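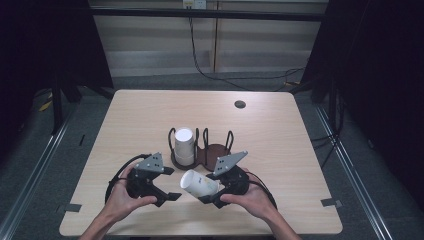
Cup task at the Fakhoury table, one cup in the holder and one in the right gripper.

To: Asska users list
Subject: Re: Right gripper width sticks at closed value

Following up on my message from this morning, which I've left in below for anyone who deleted it.

> We have a problem with the opening width from the right gripper on
> our cup table. Every so often the value stops changing for a second
> or two while the jaws are plainly moving. There is no error in
> Herosum and no gap in the timestamps, it just repeats the last good
> number. The left one looks fine. Has anyone else had this? We are
> on the March build. I have paused recording until we know more.

We now know more, though not everything.

The fault is on the cable side. I swapped the two cables over at the recorder end and the sticking stayed with the right gripper. Then I swapped the whole cable, and it went away. With the old cable back on and the gripper lying still, the value was steady. When I bent the cable sharply near the plug it froze, and it came back when I let go. Herosum seems to treat a missing width sample as "no change" and writes the previous one again, so nothing shows up in the log.

The bad part is what it does to the data. In this task the right hand lets go of the cup and the left takes it to the holder. If the width freezes just before the release, the recording says the right gripper stayed closed on the cup while the camera shows it open. A policy trained on that is being told to hold on when it should let go. We only noticed because the arm on the other table kept refusing to release during the handover and pulled the cup out of shape. It was stopped by hand each time and no one was hurt, but I don't want to see it done with anything harder than paper.

I ran a check over the whole set this afternoon. It looks for any stretch where the width is exactly the same for more than 20 samples in a row while the jaws are neither fully open nor fully closed by the other readings. Out of 2162 recordings it flagged 19. I have watched all of those. In 5 the freeze falls across the release, and those are the ones that matter. The others are at the start or the end, where the hands were being brought in or taken away.

The check will miss a freeze that happens when the gripper is fully closed and staying closed, because there the repeated value is also the correct one. That does no harm. It will also miss very short ones, and I don't have a good answer for those yet.

For comparison, the part of the task I'd look at first in your own recordings is the moment when the left gripper has the cup above the one in the holder. The right gripper is open by then and its width should say so.

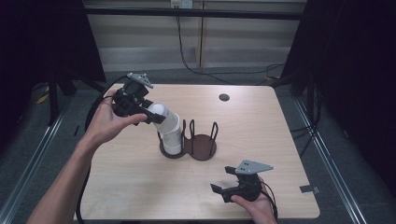
Kornia wrote back off the list and said I could pass this on:

> We had the same thing on our pair before the summer and blamed the
> magnet. Replacing the sensor did nothing. In the end it was the
> plug, same as yours. The cable hangs off the back of the gripper
> and the whole weight of it is on the connector whenever the hand
> drops low near the table edge. We put a clamp on the body of the
> gripper so that the plug carries no load and have not had it since.
> I would not trust the left one either just because it looks fine.
> Ours went second.

I've taken that advice and changed both cables. The clamps are printed and going on tomorrow.

What I've done with the data so far:

The flagged recordings are out of the training list. They are still on disk in a separate folder with a note of the sample numbers, in case somebody wants them to test a better check.

The model trained on the old list has been taken off the arm. Please don't load it at your end if you copied it from us. It is the one with "cups" and "both" in the name.

Recording starts again once the clamps are on and the bend test passes on both sides. The bend test is crude: hold the gripper still and half open, work the cable through a tight curve at the plug in four directions, and watch the width for a freeze.

Two questions for the list. Can Herosum be made to write a blank when a sample is missing? I looked through the settings and couldn't find it. And does anyone have a part number for a right-angle plug that fits the Asska socket without fouling the handle? The one we tried stuck out too far and got in the way of the fingers.

I can send the check script to anyone who wants it. It expects the March file layout and will fall over on older files.

Fakhoury table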